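Workshop & Bench / Storage and Trays / Reviews

Last updated: 27th December

Stommont deep parts tray, large: review after one season

Stommont sells this tray in two depths. I bought the deeper one in October to replace a set of baking tins that had done the same job badly. It is a one-piece moulding with no lid, no dividers and no feet. The underside is flat apart from a shallow rib running parallel to each long side.

Rigidity is the first thing to check on any tray of this type, as large thin mouldings tend to twist when lifted by one corner. Loaded with 3 kg of mixed fasteners and lifted at opposite corners, the Stommont bowed by 2 mm at the centre. An older Flekska tray of similar size bowed far more under the same load and let washers run to the low side. The Stommont returned to flat when put down and has not taken a set.

The rim is rolled outwards, with enough of a lip to get fingers under when wearing gloves. Mould flash was present along one short side and came off with a deburring blade in a few strokes. Corner radii are generous, so small screws can be swept out with a brush. On the Flekska they lodge in the corners and have to be picked out.
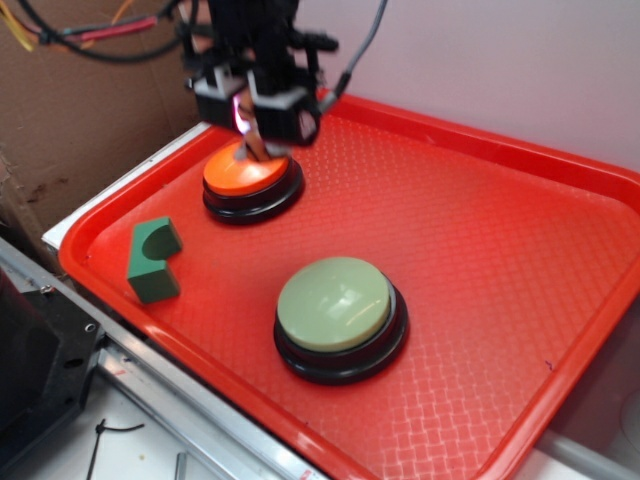 Chemical resistance was tested with the fluids used in my own workshop. White spirit, light machine oil and isopropyl alcohol left no mark after standing overnight. Brake cleaner dulled the surface where it pooled, and the dull patch is permanent. Acetone was not tried. The maker's leaflet advises against it.

Grip on the bench is poor. On varnished timber the tray slides if pushed with one hand. Bogdan Jitaru, who has two of them, lines the bench with ribbed drawer matting and I have since done the same. Rosta make a matting that can be cut to fit with scissors. It adds 26 to the price of the tray but will cover several.

Stacking works only when empty. The walls taper enough for the trays to nest, and they will jam if pressed together hard. A strip of card between them cures it.

Marks out of five: rigidity 4, finish 3, cleaning 5, grip 2. I would buy the deep version again. The shallow one spills too easily when carried.

Contact the editor | © Nedelcu Bench Notes | Back to top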